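Londora Storm Outage

The Londora storm outage was a regional loss of electric power caused by heavy rain and high wind in November. It affected the towns of Flivstead and Holtano and lasted 14 hours at its longest.

Cause

A slow cold front met moist air from the coast and stalled over the Londora valley. Saturated soil let trees fall across overhead lines. Two feeder lines failed in the evening. 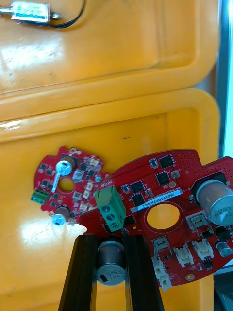
The second failure cut the supply to the Kikuchi substation, which had no alternate feed from the north. Protective relays then opened three breakers.

Restoration

Crews cleared the valley road before reaching the damaged poles. Hospitals and water pumps were given first priority.

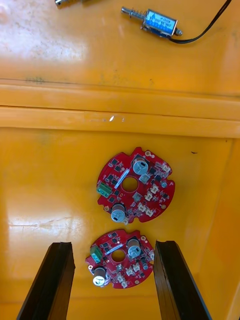 Solenoid with a coiled spring around its plunger.

Service returned to Holtano first. Flivstead, at the end of the line, was restored last.

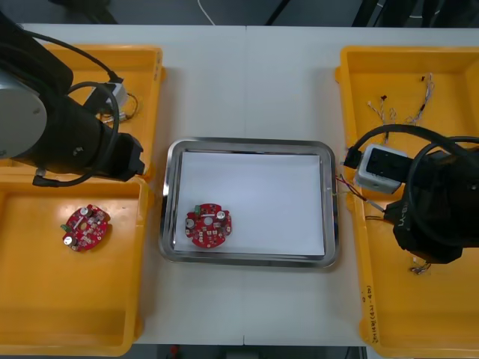 Why was Flivstead restored last?
The town is served by a single radial line, and every fault upstream had to be repaired before it could be energized.

A review of the outage called for wider tree clearance and a tie line to Kikuchi.

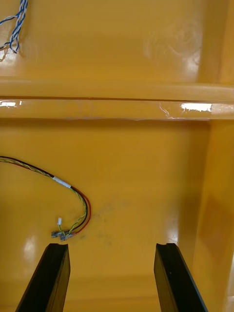
See also

Cold front
Electrical substation
Radial distribution

Last edited May 2026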